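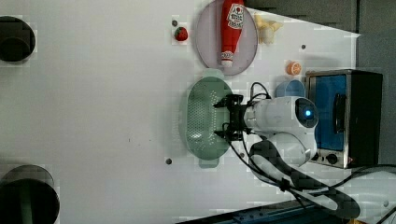

12/02/2026

Long day, and my back is telling me about it, but I finally got the new fingers on the arm and I want to write this down before I forget which bolts I used (the short ones! the long ones bottom out and the left finger sits crooked).

So the question this week is whether the Iken fingers are any better than the old Beyene pair we've been limping along with since August. Fasil thinks yes. I thought no, mostly out of stubbornness, and I'm sort of coming around. The Beyene pads are soft and grippy and I love them on anything squishy, but they're fat. The colander is where they always lose. It's got a thin rim and the little handle tabs at the ends, and with the fat pads you have to come down almost exactly on the tab or you just shove the whole thing across the table. I shoved it a lot in the fall. I have feelings about that colander.

I did 18 tries with each pair, same start position, same speed, same toy food all over the place so the arm had something to steer around. The old fingers dropped or shoved it 16 times. Sixteen! The new ones missed 3, and one of those was me, I'd left the speed up from the night before and it came in way too fast. I did it over and then felt guilty and put the bad one back in the spreadsheet anyway.

What I didn't expect is that the thinner fingers make the wrist camera nicer to work with too. With the old pair there was so much rubber in the way that I was basically driving by memory for the last bit of the approach. Now the fingers only poke up from the bottom and I can look past them at the plate with the ketchup bottle lying across it, the cup, the mug, even the strawberries down in front. I kept the overhead view closed for an hour just to see if I could get by without it, and I mostly could. The picture does get blocky, and I can't read the label on the ketchup at all. Kadir wants to bump the bitrate and I want to leave it alone until the lag is sorted — we're sitting at 250 milliseconds on the Zamton controller and I can feel every one of them in my hands. 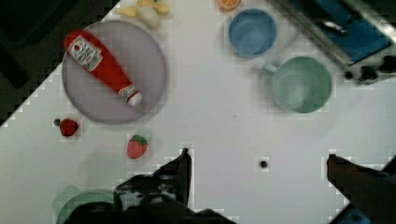 Frida says I'm fooling myself about the camera, and that a thin finger will always look great until you ask it to pick up something heavy. She'd like to see the same test with a full bottle before anybody orders a second set. Fair enough. I grumbled and wrote it on the board.

Tomorrow: the bottle, then the cup, then swap back to the Beyenes and do the soft stuff. Also find the other hex key. Also eat lunch at lunchtime.

3 comments

Mitiku Ejigu
Did you re-zero after swapping? Mine was off by a hair on the Iken set until I did, and it was always the left side.

Jeanie Lamont
Those short bolts work themselves out on ours, so put a dab of threadlocker on them. Would love to see the numbers on the Jusura controller if you still have one lying around!

Mitiku Ejigu
Seconding the threadlocker.

We use cookies to remember your settings. By continuing to read you agree to our cookie policy. Accept | Manage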